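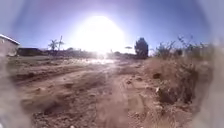
Vision science likes to begin with the eye, as if the eye did the work. Most of it is done further back, by a brain that would prefer you didn't ask how. Take brightness. Anyone standing on that dirt road would know the building at the left has pale beige walls, and would go on knowing it at dusk, when the walls send back a tiny share of the light they send at noon. This is called lightness constancy. It works so well that people have trouble believing there was ever a problem to solve.

Terms for Week 4

Luminance: how much light reaches you from a surface. A meter can measure it.
Reflectance: the share of light a surface sends back. Paint companies sell this.
Lightness: how pale or dark the surface looks to you. No meter will help.

Every year half the room mixes up the first and third on the quiz. You are welcome to break with tradition.

Adaptation

The eye resets itself to the general level of light. Going from dark to light is quick. Going the other way is slow, as you know if you have ever arrived late at a movie and sat on a stranger. Cones finish first, then rods take over, which gives the curve its kink. Draw the kink. I take off 2 points for a smooth curve, however pretty.

Glare

A strong light scatters inside the eye and lays a thin veil over everything near it. Contrast drops, and it drops most close to the source. Older lenses scatter more, so your grandmother is right about headlights.

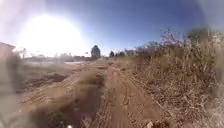
Fig. 2. Bright source, upper left. The sky is milky near the sun and a stronger blue farther off.

Do not write "the pupil fixes it." The pupil changes the light by a modest factor and gets far too much credit. Tadhg Moriarty's section will go over the numbers.

Reading: Duggan, chapter 4, up to page 87. The appendix is optional and reads like it.

Problem set: questions 1 to 19, skipping 12, which has a typo that makes it unsolvable. Two people solved it last August. We had a talk.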